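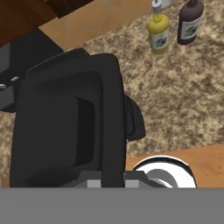 Drevine Kitchen Task Set: can a robot tidy up after lunch yet?

Drevine is a simulated kitchen for people who want to find out what their robot arm can really manage before it goes anywhere near a real worktop. You get the rooms, the clutter, the chores and the scoring, and you bring the arm. We think it's the most fun you can have with a dishcloth!

What the arm has to do

The chores are the ones we all put off. Put the sauces away. Clear the worktop. Stack the bowls, shut the cupboard, wipe up. Each one starts from a slightly different muddle every time, so an arm that has simply learned one set of movements by heart gets found out very quickly.

Bottles are a favourite of ours. A yellow squeeze bottle beside a wider, dark brown one looks like nothing at all to you or me, but the gripper has to open by the right amount, come down between neighbours and lift one without knocking the other. Speckled granite makes it harder still, as small things vanish against the pattern (crumbs are murder).

So, are they ready?

For some jobs, nearly. Raghda Nseir ran our standard arm through 800 attempts at the single-bottle chore in May and it failed 47 of them, mostly by nudging the bottle over on the way in. A year earlier we'd have been delighted with half that success. Wiping is coming along nicely too.

Longer chores are another story. Clearing a whole worktop means a dozen small decisions in a row, and one dropped lid spoils the lot. The stacking chore is still the one that makes everybody groan – shiny rims confuse the cameras and the second bowl rarely lands flat. If your arm can do it, please write to us, we'd love to see it.

What's in the set

131 chores, from one-move to full clear-up
4 kitchen layouts, with swappable worktops and floors
Bottles, bowls, pans, lids and cupboard doors that open
Wrist and overhead camera views
Score sheets for speed, spills and breakages

Good to know

Water is not included. Washing-up chores are done dry for now, and Jad Zoubi is working on a sink that behaves. Cloths fold reasonably well but can slip through a closed gripper at high speed; slow the arm down and it mostly goes away.

Models for two-finger grippers are included. Other hands can be loaded from your own files, and Ghada Karam answers set-up questions every Monday afternoon.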